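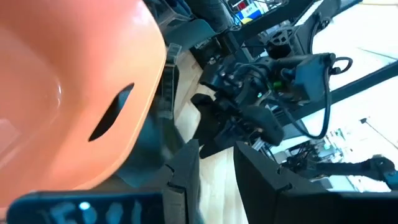

Shared workshop in Hastley gets its two-armed robot moving

HASTLEY - It has taken most of the winter and a good many pots of coffee, but the home-built robot at the Fung Street workshop can now pick things up with both hands, and the people who have been putting it together on their evenings off could hardly be more pleased with themselves.

The machine goes by the name of Dasine, which was the word stenciled on the crate the first batch of motors came in, and by the time anyone thought of a better one it had stuck. It has black arms with two-fingered grippers, a frame of black metal bars to hold everything at the right height, and more cable than Armindo Lobo ever expected to be responsible for.

Lobo, a retired elevator mechanic, started the build in his own garage two years ago with one arm and a secondhand power supply. He moved it over to the workshop when his wife pointed out (very kindly, he says) that the car had been living in the street since Halloween. Once it was somewhere other people could walk past it and ask questions, the thing began to grow. A second arm followed, then the frame, and then small cameras near the grippers so that whoever is driving can see what the fingers are closing on.

"I would come in on a Thursday night meaning to tighten one bracket, and there would be five people standing there with opinions," Lobo said. "Some of them were even good opinions! I would never have thought to run the cables in a loop like that, and before we did it we were pulling a plug loose every time the arm turned all the way over."

For now the arms are steered by hand, by a person holding a pair of smaller matching arms that Lobo and his friends built out of leftover parts. Move the little one and the big one moves with it, more or less, with a short lag that everybody complains about and then gets used to. The plan is to record plenty of these sessions and use them to teach the robot a few simple jobs it can do alone, starting with sorting plastic parts back into the bins they came from. Anyone who has ever tried to find a matching pair of anything in the workshop on a weekend will understand why that job went to the top of the list.

Money has been tight but not painfully so. The group has spent $2,000 so far, and $1,230 of that went to motors alone. Rastex, the machine shop out past the rail crossing, cut the last set of brackets from scrap and would take nothing for it except a box of doughnuts, and the rest of the hardware has come out of drawers, dead printers and one exercise bike that Lobo would rather not discuss in front of its former owner.

There is still a fair amount left to do. The gripper fingers have been redrawn several times and will probably be redrawn again, as the present ones are fine on anything with a good flat side and much less happy with round, slippery shapes. The wrist on one arm gets warm if it is left holding something up for too long. And the software, which is mostly the work of two high school students who come in after practice, has a habit of forgetting which arm is the left one whenever it is restarted, so there is now a strip of tape on the desk with an arrow on it.

The workshop will hold an open evening in April, when visitors can take a turn at the controls for themselves. There is room for 10 people at a time, and children are welcome as long as a grown-up stays with them. The doors open at 6:30 and the coffee will be on. Lobo asks that people tie back long hair and leave scarves by the door, and he would be very glad to hear from anybody with a spare power supply they can part with.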